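Getting candle wax out of a tablecloth

I love this one because it feels like a magic trick! Let the wax go completely hard first (an hour in the freezer if the cloth fits), then crack off what you can with the back of a butter knife. Go gently on linen -- it snags.

Next, plain paper. Brown bags, kitchen towel, old wrapping, all fine as long as there's no shiny coating. One sheet under the stain, one on top, iron on low with no steam. Move to a fresh patch every few seconds and watch the wax soak up into the paper.

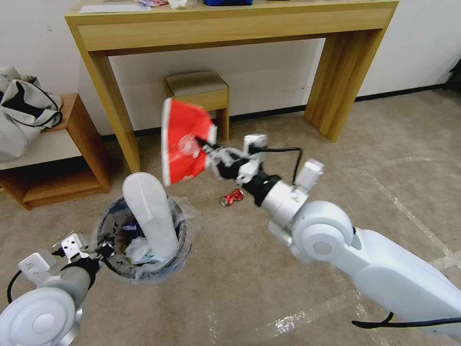 Colored candles sometimes leave a faint ring. Dab it with rubbing alcohol, wait ten minutes, then wash as usual. Reet Uibo wrote in to say she got 42 drips out of a cloth from last January this way -- hooray, Reet!

Skip the dryer until the ring is gone.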